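How Does a Robot Learn to Do the Washing?

Drorton Learning Centre: Pages for Young Readers

Think about how you learned to tie your shoelaces. Somebody probably showed you, and then you tried it many times. A robot can learn in a similar way. It is given a very large number of examples, and a computer program looks for patterns in them. This program is called a learning system.

The people at Drorton are collecting examples of household jobs. The project is named Stostis, and it is led by Bereket Kumsa. One of the jobs is laundry, which is harder for a robot than it may seem. A cup keeps its shape when it is picked up. Cloth does not. It bends, folds and slips, and it hardly ever looks the same twice.

What is an example?

Each example is a record of one try at a job. It holds the pictures from the robot's cameras and a list of how its arms and fingers moved. One camera may look down from the head. Another may be fixed close to the hand, where small things such as the stitches on a hem can be seen.

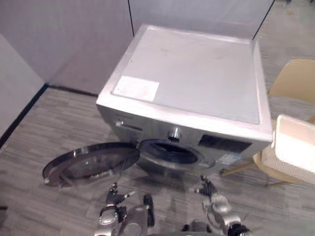 Two camera views: first a washing machine with its door open and the robot's two hands in front of it, then folds of cloth from very close.

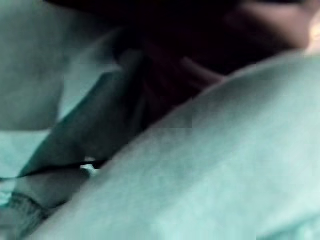

At first, a person guides the robot. This person is called an operator. When the operator moves, the robot's arms move too, and the computer stores every movement. Operators at Drorton train for 9 days before their examples are kept.

Why are so many needed?

By the end of January, the laundry collection held 2,785 examples. If the learning system saw only one towel in one position, it would not know what to do with a crumpled shirt. For this reason the team changes things between tries. The cloth may be flat or bunched up. The machine may be moved a little to one side.

What happens to mistakes?

Sometimes a sock is dropped or a sleeve is caught. Every example is checked by a second person, who gives it a label such as "finished" or "not finished". So far, 305 examples have been marked "not finished". They are stored separately, and the team studies them to find out which parts of the job are most difficult.

Words to know

Operator: a person who guides a robot.
Label: a short note that says what an example shows.
Learning system: a computer program that improves by studying examples.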